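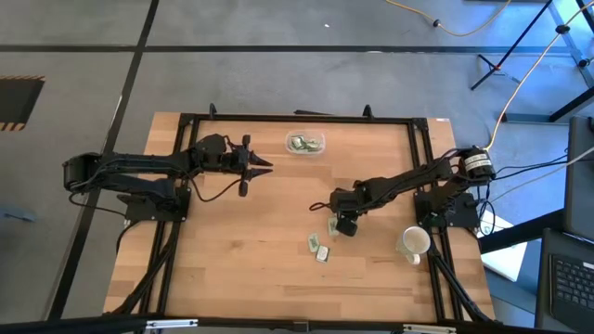 How often should a butcher-block top be oiled?

Once a month for the first six months, then whenever water stops beading on the surface. On most desks and worktables this comes to two or three times a year. Tops near a radiator or a heating vent need more.

Which oil does Sondari supply?

Food-grade mineral oil, in the 100 ml bottle packed with every top. One bottle covers both faces of a standard desk top once. Larger bottles are sold through the Dunham warehouse counter and the parts page.

Can I use olive oil or another cooking oil?

No. Cooking oils do not cure. They turn rancid in the grain and leave a sticky film that has to be sanded out.

What grit should I use before re-oiling?

Start at 120 if the surface is stained or rough, then finish at 180. Sand with the grain. Wipe off the dust with a dry cloth and wait an hour before applying oil.

Do both faces need oil?

Yes. Wood sealed on one face only takes up moisture unevenly and will cup. Oil the underside and the end grain on the same day as the top. End grain absorbs more, so apply a second coat there after 20 minutes.

My top has cupped. Is it covered?

Cupping of up to 3 mm across the width is normal seasonal movement and usually corrects itself by spring. Above that, send measurements to the service desk, taken with a straightedge at both ends and in the middle. Tops fixed to a base through round holes are excluded. Use the slotted brackets supplied - they let the wood move across its width.

How much weight will a top carry?

The Krajewska top is rated at 100 kg, evenly spread, on a base with supports no more than 1000 mm apart. The Fleltau is thicker and rated at 109 kg on the same spacing. Clamped loads near an edge should sit over a support.

Can I switch from oil to varnish later?

Only after the oil has been sanded back to bare wood. Varnish will not bond to mineral oil. Test a small area on the underside first and leave it for some 48 hours.

When are replacement brackets shipped?

Orders received by noon on Tuesday go out the same week. Later orders go out the week after. Include the code stamped on the old bracket.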